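Unit 4: Clearing and Setting Out a Work Surface
Handout for students of the Ross Centre, Domestic and Workshop Practice

4.1 Purpose of the unit

This unit deals with the arrangement of a table or bench before manual work is begun, and with its care afterwards. Students will already have covered seating and lighting in Unit 3 and should bring their notes from that unit to the Wednesday session. The material is assessed by a short written paper and by a practical exercise in the bench room.

A work surface is any flat area on which a task is carried out by hand. In the home it may be a kitchen table; at the Centre it is usually one of the long benches. The principles are the same in each case, although the height of the surface and the space beneath it will differ.

4.2 Reach

The area in front of a seated or standing worker is commonly divided into two zones. The near zone is the part which can be reached with the elbows kept close to the sides. The far zone is the part which can be reached only by straightening the arm. Items in constant use belong in the near zone. Items needed once or twice in the course of a task may be placed in the far zone, and all others should be kept off the surface.

Students often set out their tools in a straight row along the back edge. The row looks orderly, but every item in it lies at the limit of the arm. A shallow curve, following the natural sweep of the hand, is to be preferred.

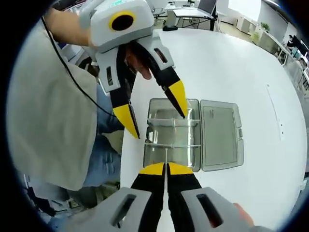 Left-handed workers should reverse the layouts printed in the course book. Where two people share a bench, the left-handed worker should take the left-hand end, so that elbows do not meet in the middle. Students who use either hand freely may adopt whichever layout they find comfortable, but should keep to it for the whole of the practical exercise.

4.3 Colour and finish of the surface

A pale surface shows small parts and spills clearly, and is recommended for sorting and assembly. It also shows marks, and it can be tiring to the eyes under a strong lamp. A dark surface is more restful but hides dark screws, needles and thread. Where only a dark surface is available, a sheet of plain paper may be fixed over the near zone.

In the Gundard survey, discussed in Unit 2, 294 trainees were asked which finish they preferred for fine work. Of these, 81 chose a dark surface. The survey did not ask about lighting, and students should mention this weakness if they refer to it in the written paper.

4.4 Loose leads and cords

Any lead which crosses the front edge of a table may be caught by a sleeve or a knee. Leads should leave the surface at the back or at the side furthest from the worker. If a lead must pass in front, it should be given enough slack to move with the hand and should not reach the floor. Extension reels are to be fully unwound before use. 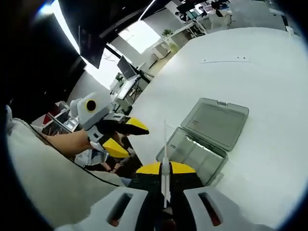 Fig. 4.2. Hand-held equipment with yellow and black parts, one piece raised by hand at the left.

4.5 Clearing down

Clearing down is part of the task and is marked as such. The following order is used at the Centre:

Switch off and unplug all equipment.
Return shared tools to the rack.
Place waste in the bin provided, with sharp items in the lidded tin.
Wipe the surface from back to front with a damp cloth, then dry it.

Solvent cleaners are not to be used on the benches. Stubborn marks should be reported to the bench room supervisor.

4.6 Preparation for the practical exercise

Students will be given 8 items and a short task sheet. They will set out the surface, carry out the task and clear down. A sketch plan of the layout, with both zones marked in pencil, is to be handed in with the sheet. Rough sketches are acceptable provided that the labels can be read.

The exercise will be held in October. Students who miss it should apply to the office for a second sitting.

Related items
Unit 2: Reading a Survey (the Gundard figures)
Unit 3: Seating and Lighting
Unit 5: Storage and Labelling
Skekis Bench Room: Rules for Users
Driltora Course Book: List of Corrections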